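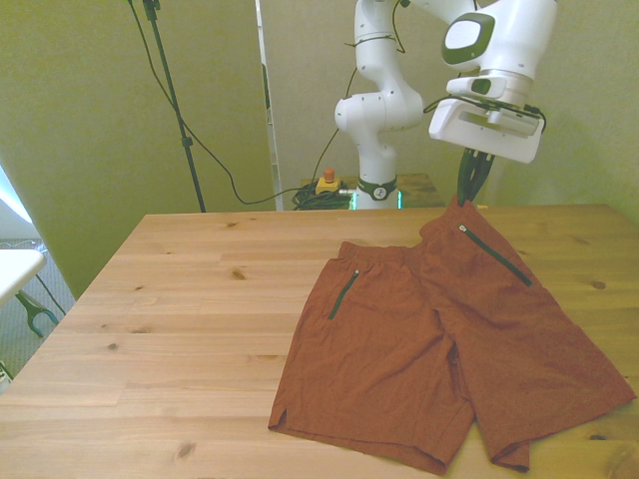 Porkomov training shorts in rust orange, front, laid flat.

Product review: Porkomov Training Shorts
Prepared for the Borolach Athletic Association equipment list
Reviewer: Evangelia Christodoulou
Second reader: Yiğit Öztürkmen

Summary

The Porkomov training shorts are recommended for purchase by member clubs, with a reservation concerning the pocket zippers. The garment is light, dries quickly and keeps its shape in the laundry. It does not stay neatly folded, and clubs that issue clothing from shelves should read the section on storage.

Basis of the review

The association bought 5 pairs at the ordinary retail price. They were worn by adult members during regular training in August and washed at the clubhouse after each use. The manufacturer had no part in the review and did not see the text before publication. The Sfeir shorts, which have been on the equipment list for several seasons, were used for comparison.

Fabric and construction

The fabric has a fine texture and a dry feel against the skin. Wearers described it as thinner than the Sfeir fabric and preferred it in warm weather. No pilling was found at the inner thigh. The elastic waistband recovered fully after washing, and none of the wearers reported that it rolled when bending or sitting.

A small slit at the side of the hem gives the leg some freedom in lunges and on stairs. The stitching at the top of this slit came loose on one pair and was repaired by hand in a few minutes. The cut is generous through the seat. Members between sizes should take the smaller.

Pockets

Both front pockets close with dark green zippers set on a diagonal. The contrast with the orange is pleasant and has a practical use, as the openings are easy to find when the shorts come out of a bag in a heap. The pockets held a locker key and a folded card securely during running. A large telephone fits but swings against the leg.

The zipper pulls are too small. Members wearing gloves could not grip them, and two wearers tied a short loop of cord through the pull. The Sfeir shorts are better in this respect. Zippers should be closed before washing.

Folding and storage

The material is soft and somewhat slippery, and a folded pair tends to open when the stack is moved. The following method gave the most stable result. Lay the shorts front side up on a table and smooth the legs outward from the center. Bring one leg over the other, tuck in the point at the crotch, and fold from the hems toward the waistband in thirds. Rolled pairs take up less space in a drawer but come out creased. The creases fall out after a short time on a hanger.

Price and recommendation

The Porkomov shorts cost slightly more than the Sfeir model. Their comfort in hot weather justifies the difference for summer training. For winter use the Sfeir shorts remain the association's first choice.

Rating: 4 out of 5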